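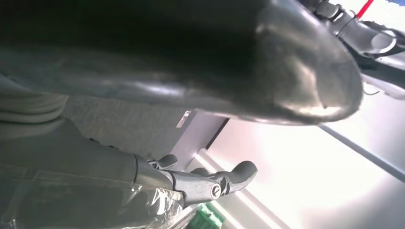 black finish, the shine along the lower edge

Touching up gloss black, how long before I can recoat?
Posted March 24, 2023 in Paint & Finishes

Refinishing an old side chair from my aunt's place in Mekcombe. Sanded it, primed it, put on 2 coats of gloss black enamel (the Marchand one, oil based, quart can). First coat looked great. Second coat went cloudy on the seat and stayed tacky on the back rails. It's been 60 hours. Can says recoat "when dry" which is no help at all. Garage is not heated, gets pretty damp at night. Do I wait it out, sand it now, or strip the whole thing and start over? Really don't want to strip it. Need it for a family thing in May so I do have some time.

Also is the cloudy part a paint problem or a me problem.

elmstreet_redo

Bring it inside. That's the main thing. Oil enamel in a cold damp garage can stay soft for ages, and the cloudiness sounds like blushing, moisture getting to the surface while it was still wet. So a bit of both, paint and you, mostly the weather.

What I'd do:

Put it in a spare room, windows cracked, fan going but not pointed straight at it. Leave it a week. Don't touch it. Then press your thumbnail somewhere nobody looks, under the seat or inside a leg. If it dents, leave it another week.

Once it's hard, wet sand the cloudy area with 400, just enough to kill the shine, wipe it down with mineral spirits, let that flash off. Then one thin coat. THIN. Most of the sticky chairs I've seen had a second coat put on too heavy over a first one that wasn't ready. If you brush it and it looks a little starved, that's fine, it levels out.

Don't sand it while its tacky, you'll clog the paper and roll up little crumbs of paint and then you really will be stripping it.

How long did you leave between coats by the way? You didn't say.

varnish_and_regret

just use spray. I did a whole dining set with Trustum gloss black from the hardware store, dry in 30 minutes, no brush marks. Oil paint is a pain and it smells for a month

dk169

Wouldn't spray over soft oil enamel, the solvent can wrinkle it. Spray is fine on a bare or fully cured chair, just not on this one right now.

Couple things to add to the long answer. Check your primer. If it was a water based one and it went on the same day as the enamel, could be that's what is holding things up on the rails. And stir the can, don't shake it. The stuff that makes it glossy and the stuff that makes it dry both settle to the bottom, if you only skimmed off the top you get exactly this, soft in one spot and dull in another.

If it's still gummy after 2 weeks indoors then yeah, strip it. Gel stripper and a plastic scraper, gloves, not that bad on a chair. The spindles are the anoying bit, old toothbrush for those.

For black I'd also skip furniture polish for the first couple of months. Dry cloth only. Gloss black shows every wipe mark anyway.

porchlight_pat

Update from me, left maybe four hours between coats so that's probably it. Chair is in the laundry room now with the fan on. Will try the thumbnail thing next week. Thanks

elmstreet_redo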